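How to Keep a Scorebook for a Youth Hockey Goalie

Posted Jun 14, 2003

If you have a youngster who plays in net, you already know that the score on the board tells you very little about the kind of night they had. My own goalie once lost a game by five and played the best hockey of the season, and I had no way to show it except to say so in the car. That was when I started keeping a book in the stands, and I've kept one ever since, through two teams and more cold bleachers than I care to remember.

You don't need to be a statistician. If you can make a tick mark and follow the puck most of the time, you can do this.

What to bring

A spiral notebook that lies flat, two pencils (pens freeze up, at least at the Trillow rink they do), and something stiff to lean on. I rule my pages the night before with the date, the opponent and the rink across the top, then three wide boxes for the periods. Leave plenty of room in each box, because you'll want it in the second period when everything happens at once.
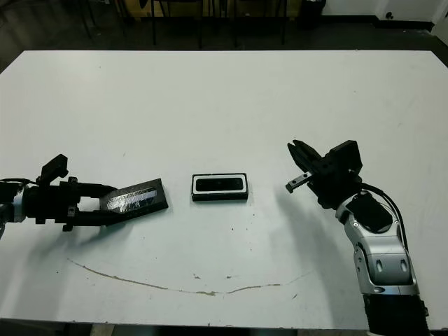

Step 1. Draw your net and your ice

In each period box, sketch a half rink. It doesn't have to be pretty. You want the goal line, the crease, the two faceoff circles and the blue line. Next to it draw a small rectangle for the net and split it into five spots: high glove, high blocker, low glove, low blocker, and between the legs. Remember that you're drawing the net as the shooter sees it, so for a goalie who catches with the left hand, the glove side is on your right. I had this backward for most of one April tournament in Flusby and had to go through the whole book again at the kitchen table.

Step 2. Decide what counts as a shot

Settle this before the game and then stick with it all year. A shot is a puck that would have gone in if the goalie hadn't stopped it, plus the ones that did go in. A puck that hits the post and bounces out isn't a shot. Neither is one that sails wide, even if your goalie makes a lovely dive at it and the whole section claps.

Dump-ins from center ice are the tricky ones. I count them if they're on net, and I put a little "d" beside them so I can take them out later if I want to. 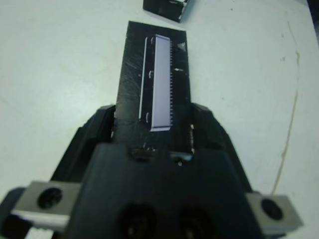

The parent beside you may well come up with a different number by the end of the night, and so may the official scorer. Don't fret over it. What you want is a book that agrees with itself from one game to the next, so that a good month looks like a good month.

Step 3. Mark each shot as it comes

Put a dot on the half rink where the shot was taken and a tick in the net where it was headed. Circle the tick if it went in. If there was a rebound, draw a short tail on the dot. Look up again right away — the second shot usually comes while you're still admiring your dot.
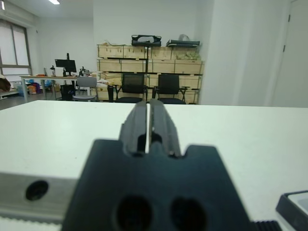

Step 4. Work out the save percentage

Wait until you're home and warm for this part. Take the saves and divide them by the shots. Say your goalie faced 44 shots and let in 2. That leaves 42 saves, and 42 divided by 44 comes to .955, a night worth a stop for ice cream. Carry it to three places and leave off the zero in front, the way the newspapers do.

For the season, add up all the shots and all the saves and divide once at the end. Please don't average the game percentages together. A quiet game with nine shots would count just as much as a busy one, and it throws everything off. Our last full season against Dantas, Daritz and the rest of the league came to 578 shots.
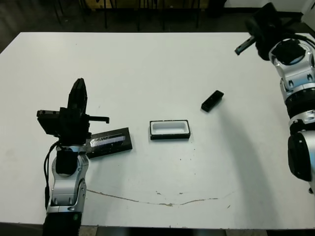
Once you have ten games or so, sit down and look at where the circled ticks fall. You may see a bunch of them low on the blocker side, or you may find that most of the goals came off dots with tails, and then rebounds are the thing to bring up with the coach. Bring it up kindly, and after practice, with the book in your hand.

One more word about sharing the numbers at home. I let my goalie ask for the book, and some nights it stays in my bag.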